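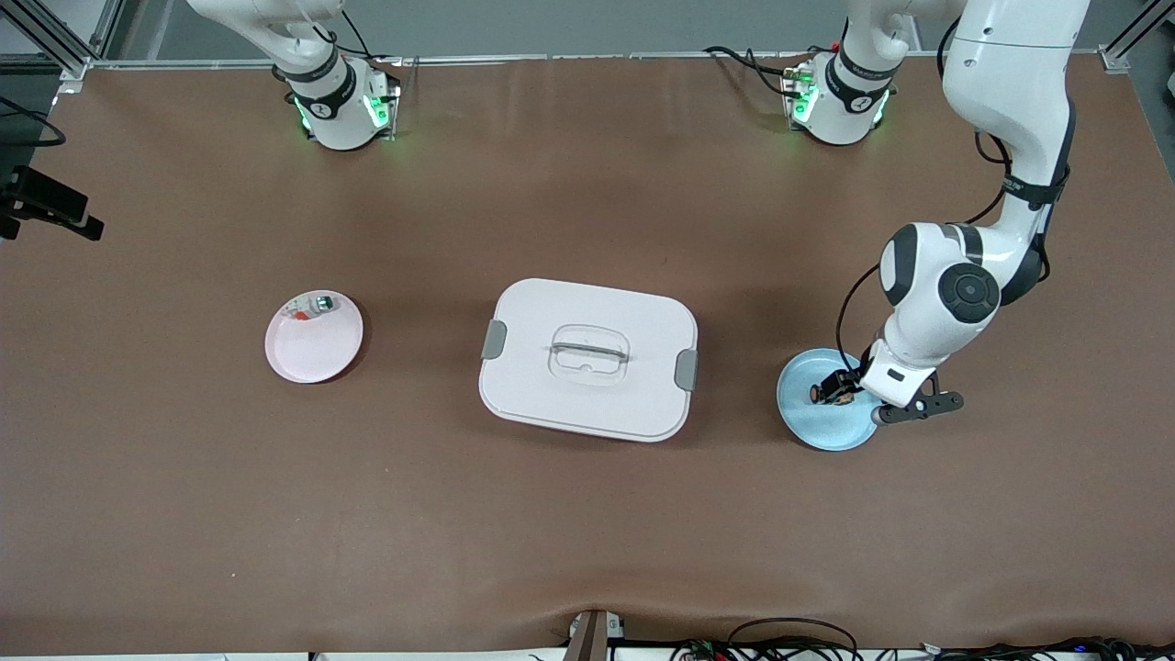

Piroska Bozsik wants to know how other people keep small odds and ends together in a lidded storage box. She writes that hers has a latch at each end and a handle in the lid, and every time she carries it upstairs the little things slide into one corner. She had been sorting them onto a plate first, then tipping the lot in, and would like something better for under 30 dollars.

bodnar_k
Sort on the plate, that part is fine. Then put each kind in its own zip bag before it goes in the box. Squeeze the air out and stand the bags on edge - they hold each other up. Heavy things go on the bottom. I've done mine this way for 6 years. Check that both latches are down before you pick it up by the handle.

Tilly M.
get a bigger box

cerbridge_mom
Bags work but I got tired of opening them. I cut down small cardboard boxes and fitted them side by side until nothing could move. Tape them to each other, not to the box, so you can lift the whole set out and wipe underneath. If there's a gap left over, fill it with a folded dish towel. Bomier sells drawer trays that might fit too, but measure the inside at the bottom first. Mine is narrower there than at the top and I had to take two trays back.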